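Singing in Company: notes for session four
Breath, blend and the second alto problem

Hello again. These are my notes from the session, tidied up a bit for those of you who missed it and for those who were there but were too busy singing to write anything down. Bring your copy of the Vedent part-book next time, please, the green one, as we'll be working from page 12 onwards.

We started with breathing, as we always do. I know some of you are sick of hissing at the wall, but it does show up where your air is going. Hiss for a slow count of eight, then twelve, then sixteen if you can get there without lifting your shoulders. If you run out at ten, stop at ten. Pushing past it only teaches your throat to grab, and then I spend the next month trying to get you to let go again.

Staggered breathing came next. In a long held chord you don't breathe at the barline and you don't breathe when your neighbour does. Pick a spot in the middle of a vowel, drop out quietly, take your time, and come back in softer than you left. Coming back in is the hard bit! Most of us want to announce our return. Ishbel Gunn, who taught me when I was nineteen, used to make us do this with our eyes shut on one note for what felt like a whole afternoon, and I'm afraid I've inherited the habit. 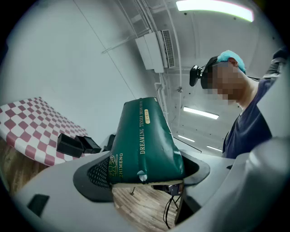 Then vowels. When a choir sounds out of tune it's very often a vowel quarrel, with half the row singing a wide "ah" and the other half something nearer "uh". Try the opening of the Beneš lullaby on the vowels alone, no consonants at all, and listen to the person on your left. Match them. If they're also matching you, the sound settles somewhere in between and you'll feel the chord lock. Tenors, you had this beautifully by the third go. Basses, a bit more space at the back of the mouth and a bit less jaw.

The second altos asked (fair enough) why their line is so dull. It sits on four notes for most of verse one and then leaps a sixth with no warning. My advice is to learn the leap first, backwards if need be: sing the top note, slide down to the bottom one, then do it in reverse until it's boring. The four-note stretch is where the colour of the whole chord comes from, so please don't mumble it. Aranka Deák's old recording with the Rinlow Singers is worth hearing for this, as the inner parts are very clear on it - the soprano line is a touch fast for my taste, but never mind.

A word on size. A choir of 100 can hide a lot, and one of fourteen can't hide anything. We're nearer the second, so consonants need to be placed together and fairly lightly. Put the final "t" on the rest, all of you, and watch me for it.

For next time:

Verse two of the lullaby, notes secure, words can still be in your hand.
The hissing exercise, once a day, standing up.
Listen to any recording of a small choir and write down one place where you can hear someone breathe.

Zuzana Kollár is taking the warm-up, so be on time and wear shoes you can stand in.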